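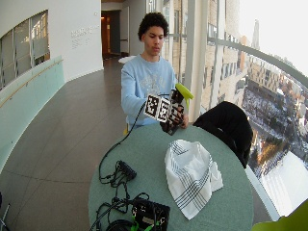 Handheld spray device with marker cube, towel work station, upper floor.
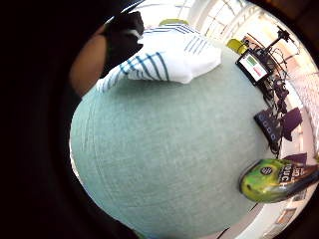
Cimcombe, 24 July 2021

Leandro Villalba has run the cleaning crews at Burkar for long enough to remember paper rosters. Since May his people have also been recording their own work for Trallum, the cloth-handling system the company intends to put on its table rounds. The job on the table is a small one. A striped cloth is picked up by a corner, spread, wiped across, folded and put back. A recording of it runs 30 seconds when it goes well.

"A robot learns the fold from the hand," Villalba said. "If the hand is sloppy, the fold is sloppy. We had to go back and agree on what a fold was. Every shift had its own."

The crew settled on one method and wrote it down, and that sheet is now used for new hires as well. Villalba considers it the most useful thing to come out of the first phase.

Horacio Rivadeneira looks after the equipment and the schedule. He keeps the printed marker cube on the spray bottle tool clean, checks the cabling before each block, and rejects takes in which the markers are lost. The target for the present phase is 2590 accepted takes. A person on a full recording shift produces 220, of which 118 were being accepted in the early weeks.

"Most of the rejects were cable," he said. "It pulls on the wrist and you start to work around it. You don't notice. Then you look at the data and everyone is turning left."

He moved the connector box to the other side of the table and the acceptance rate rose. He would still like a lighter tool.

Asked what has changed for the staff, Villalba began with the pay grade. Recording is paid at the inspection rate, one step above cleaning, and people rotate into it by sign-up. Some have asked not to go back. Others did one block and took their names off the list – they found the repetition harder than the floors.

"On the floors you walk, you talk, you see who is in," he said. "At the table you do the same cloth all morning. It is lighter work and it is more tiring. I didn't expect to be writing that in a report."

On hours, he was more careful. Burkar has told the crews that table rounds will be shared between Trallum and a person through the end of the contract with Katiyar, which supplies the linen. After that there is no written commitment. Villalba has asked for one twice.

"I tell them what I have in writing," he said. "They can see what they are teaching it to do."

Rivadeneira expects the first supervised rounds to need one attendant per machine, mainly for spray refills and dropped cloths. He has drafted a job description for the post. It lists folding to the crew standard, daily marker inspection and the authority to stop the machine without calling a supervisor. The last item is still under discussion.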